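Packaging and Shelf Appeal, Unit 2: Why a Box Looks the Way It Does
Handout to go with the September sessions 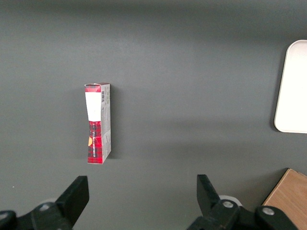
So last time we got as far as the general store, and I ran out of time right when it was getting good. Let me pick it up there.

Before packaged goods, you walked up to a counter and asked for a pound of crackers, and the clerk scooped them out of a barrel. You didn't choose the crackers. You chose the clerk, really, or the store, and you trusted that the scale was fair and the barrel didn't have mice in it. The package changed who you were trusting. Once the crackers came in a carton with a name on it, your deal was with a company you'd never met, and the carton had to do all the talking the clerk used to do.

I want you to keep that in mind for the whole unit, so I'll say it again in a different way: a package is a salesperson who can't hear the customer. It gets one speech, and it has to give the same one to everybody.

The folding carton

Most of what we'll look at is the folding carton, meaning a box that's printed, cut and creased flat, then popped open and filled. It ships flat, so you can get a huge stack of them on one pallet (my students never get excited about this, and I get excited about it every single year). Before that you had rigid boxes, which are made already standing up and take up just as much room empty as full. Rigid boxes are still around for jewelry, fancy chocolates and board games. They feel expensive and they are.

Words you need for the carton: panel, flap, score, tuck, blank. The blank is the flat cut shape before anyone folds it. The score is the crease line. Please don't call the score a "fold" on your worksheet, I will circle it.

Pattern as memory

Now the part I wanted to get to. Think about how you find things in your own kitchen. Do you read labels? I don't. I reach for the blue one. When I was in my first job, at a little tea company called Loltau, we had an all-over pattern on every box, tiny green leaves from edge to edge, and hardly any words. The owner, Nicanor Gallardo, decided one year that the leaves looked old-fashioned and switched to plain cream with a nice thin typeface. It was a beautiful box. Customers wrote in asking why we'd stopped making their tea! Same tea, same shelf, and they'd been walking right past it. We'd printed 4,000 cartons and we still had 3,542 of them when the leaves came back.

I'm not telling you patterns always win. Checks, stripes and plaids carry baggage of their own — a plaid can say winter, or cabin, or grandpa's shirt, or picnic, depending on the colors and how wide the bands are. If you're selling sunscreen, that's a problem. But a pattern has one thing going for it that a logo doesn't: it still works when you only see a corner of it. Half a logo is a mess. Half a plaid is plaid.

Leaving room to breathe

The other thing people get wrong with a busy pattern is they put type straight on top of it. You need a quiet spot, a band or a block of flat color, so the eye has somewhere to land. How big? Big enough to read at arm's length, and I can't give you a better rule than that. Try it, tape it to a wall, back up, squint.

The Plulbridge soap cartons we passed around did this well and the Dewan cocoa ones didn't, in my opinion. Several of you disagreed with me about the Dewan and I'd like to hear more on that, because I went home and looked at it again and I'm less sure than I was.

For next time

Read the Flestow case in your packet, all of it, including the boring bit on glue. Then pick 3 cartons from your own home and write a short paragraph on each one. Tell me what you notice first, what you notice last, and which panel you think the designer cared about least. It's usually the bottom, but not always.

Bring one of the cartons with you, empty please. We'll be opening them up along the glue seam and tracing the blanks, so bring a pencil and a ruler too.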